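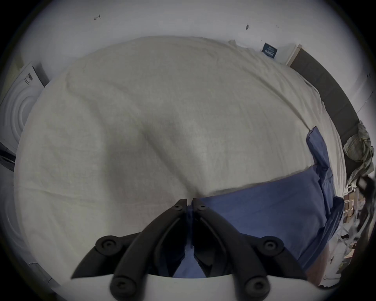 Mendthorpe Film Club: Frequently Asked Questions

What is the Mendthorpe Film Club?
We are a small group that meets to watch and talk about movies adapted from novels. Members read the book on their own time, then we screen the film together and discuss both. The club was started by Violeta Henríquez and Lyle Kasprzak, who still pick most of the titles.

Do I have to read the book first?
No. About half the people at a typical screening have read it. The discussion does cover the endings of both versions, so if you plan to read the book later you may want to leave after the credits.

What kinds of movies do you show?
Mostly drama and science fiction, with a mystery now and then. We stay away from long franchises. This season is made up of stories told by narrators you can't fully trust, and it runs through May.

Where are screenings held?
In the upstairs room at the Shearer Building. Use the side entrance. The front doors are locked after the offices close, and the bell there does not ring upstairs. There is an elevator to the left of the stairs.

How much does it cost?
A season membership covers every screening. Single tickets are sold at the door if there is room. Members may bring one guest per season for free. Students pay half price with a school ID.

Can I watch from home?
The films themselves can't be streamed to members under our screening license. The discussion afterward can be joined by video. Watch the movie on your own before that evening and use the link in the members' email. Please mute yourself when you aren't speaking.

How are the titles chosen?
Any member can suggest a pair. Send the name of the book, the name of the film, and a sentence or two on why they would be worth comparing. The book has to be in print or easy to find at a library. We have a list of 457 suggestions at the moment, so yours may take a while to come up.

Is there a limit on book length?
We try to stay under 400 pages. Longer books are scheduled over the break between seasons so that people have time to finish.

Do you show movies with subtitles?
Yes. Foreign-language films are always shown in the original language with English subtitles. For films in English we turn captions on whenever the disc has them.

Are the movies suitable for children?
Usually not. Members must be 16 or older. The rating for each film is listed on the schedule.

Can I write for the newsletter?
Yes. Melahat Akgül edits it and takes reviews of up to 2000 words. You can write about the book, the film, or both. Reviews of titles we haven't shown are fine too. Send them as plain text in the body of an email.

What if a screening is canceled?
We email members by noon the same day. The film is moved to the next open date, and single tickets stay good for it. Refunds are available on request from Everett Baptiste.

How do I cancel my membership?
Reply to any members' email with the word "cancel." Memberships do not renew automatically, so you can also just let yours run out.

Last updated 2021-11-27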